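4 Setting up the Jostine reading table

The Jostine table shows page scans of artists' books that are too fragile to be handled. One unit holds up to 40 titles and 288 page openings. Read section 3 (Power and mains lead) before you start.

4.1 Placing the table

1. Stand the table on a level floor, at least 500 mm from any display case.
2. Turn the four feet until the bubble in the corner level sits between the lines.
3. Lock the two rear castors. The front castors have no lock.

Caution: Do not place the table under a spotlight. Glare on the glass cannot be corrected in the settings.

4.2 Loading a book

1. Scan the pages in reading order, covers included. Blank pages count as pages and must be kept.
2. Name the folder with the shelf number of the book. Do not use the title - accents and long names are cut short on the label screen.
3. Copy the folder to the Susitix card and insert the card with the contacts facing down.
4. Hold the side button for 5 seconds. The table restarts and lists the new folder.
5. Choose the binding type: sewn, stapled, folded or loose leaf. This sets how the pages turn on screen.

Note: Books that open from right to left must be marked as such in step 5. The setting cannot be changed later without loading the folder again.

4.3 Captions and rest screen

1. Enter the artist, year, edition size and lender. Empty fields are not shown.
2. Select a rest screen. It appears when the glass has not been touched for 40 seconds.

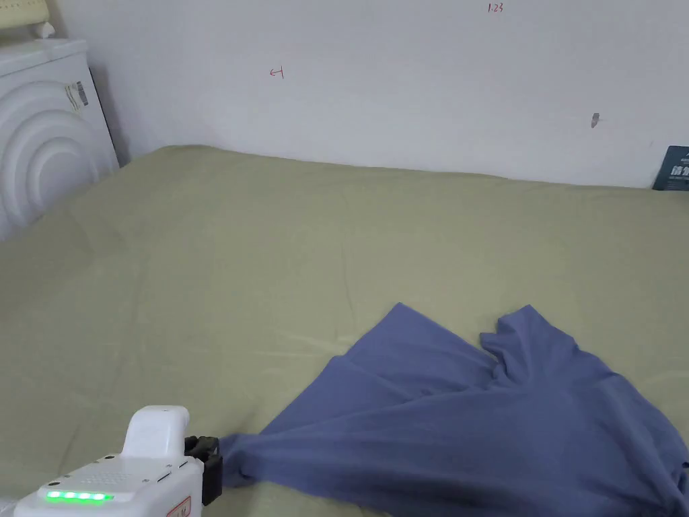
3. Set the closing time. The table dims at this time and ignores touch until morning.

4.4 Checking the glass

Turn one full book from cover to cover with a dry finger. If a page skips, run Touch Reset from the Stelmakh menu and repeat the check. If pages still skip, see section 9.

Caution: Clean the glass with a dry lint-free cloth only. Sprays can enter the edge seal.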